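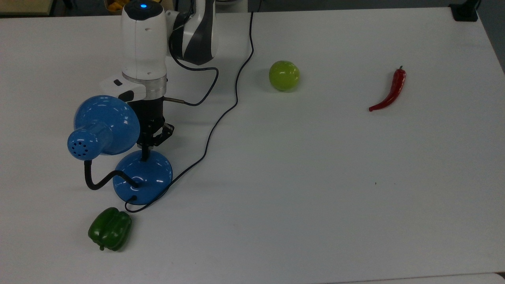 Othmane El Idrissi asked me last night, after the dry run, why the planner needs to know about the cord at all, when the thing we are asking it to pick up is the lamp. I told him I would move my answer to the front of the talk, so let me start there and do the hello-and-thank-you part in a minute.

The answer is that the planner, as we first wrote it, did not know about the cord. It knew about a lamp, which it thought of as a shade on top of a base, and it knew about a table. It would come up with a perfectly lovely path from one spot to another, short and smooth, and it would cheerfully run that path as if the lamp ended where the base ended. And a lamp with a cord on it does not end there. It goes on across the table in whatever shape it likes.

(Pause. Let people look at the slide for a bit. Don't rush this one, I rushed it in the dry run.)

All right, hello, and thank you for having me. I work on the motion planning side of Kireck, and most of what I'm going to talk about is the layer we call Lambrakis, which sits between perception and control and tries to keep the two of them on speaking terms. If you came for the learning talk, that's next door, and I won't be offended if you slip out now.

WHAT THE LAYER GETS

From perception we get a list of objects, each with a pose, a rough shape and a confidence. For a pepper or a piece of fruit, that is plenty. You wrap it in a simple shape, you pad the shape a little, and you tell the arm to stay out of it. I have spent very few evenings of my life worrying about peppers.

A desk lamp is another story, and I'm fond of it as a test object for exactly that reason. It has a wide shade hanging off to one side, so the weight isn't over the base. It has a gooseneck, which means the shape you measured before the grasp may not be the shape you have after it. And then there's the cord. So in one household object you have a rigid part, a bendy part and a floppy part, and our first object format had room for the rigid part only.

(If someone asks here why we don't just pick an easier object: say that people own lamps. Then move on, it always gets a long discussion going and I need the time later.)

WHAT WE CHANGED

The new format lets an object be a small tree of parts, and every part carries a note saying how much the planner may trust its shape. We have three kinds of trust at the moment. "Fixed" means the part moves with the gripper. "Bendy" means it mostly moves with the gripper and you should pad it generously. "Trailing" means it is attached at one end and the rest is anybody's guess.

The trailing parts were the hard ones. We tried to simulate them, and I want to be fair to that work, a good deal of thought went into it and I wrote a fair amount of it myself. It was too slow to run inside the planning loop, and when it was wrong it was very sure of itself. What we do these days is much plainer. We draw a fat region around wherever the cord was last seen, we stretch that region toward the place the base is going, and we charge the path a cost for every neighbor the region sweeps over. A path that drags the cord through the vegetables is still allowed. It's expensive, that's all, and the planner will usually find something cheaper, such as lifting higher first or going the long way.

(Click to the cost plot. Point at the flat part, people miss it.)

The weight on that cost is 17. I would love to give you a derivation. We tried 5 and the planner ignored the cord, we tried 2,000 and it refused to move anything with a tail on it, and after that there was some patient fiddling in between. It's in the config file with an apologetic comment beside it.

THE GRASP ITSELF

A few words on this, as I always get asked. We come in from overhead toward the base. The shade is the easiest part for perception to find, being big and shiny and blue, and for a long while our grasp scorer was in love with it. The trouble with holding a lamp by its shade is that everything else then hangs from the gooseneck, and the bendy part ends up between you and nearly all of the object. So now the scorer asks the part tree which fixed part is nearest the weight, and starts there. It was a small change in the code, and I'm a little embarrassed at how long we took to make it.

TOOLING

Please, if you take one thing home, log the plans you rejected as well as the one you ran. Our viewer, Pleltirico, draws them as faint lines under the chosen path, and you can click any of them and see which cost knocked it out. It saved us from blaming perception for six different bugs that were ours. I have since written a nice note to the perception people.

(Thank Budiditz here for the table time. Forgot them twice already.)

OPEN PROBLEMS

A cord that is plugged in is the big one. Our trailing part assumes one free end, and with both ends held the fat region is simply wrong. We also don't update the region during the motion, only between motions, and I'd like that fixed by February.

Questions. Repeat each one into the microphone before answering it.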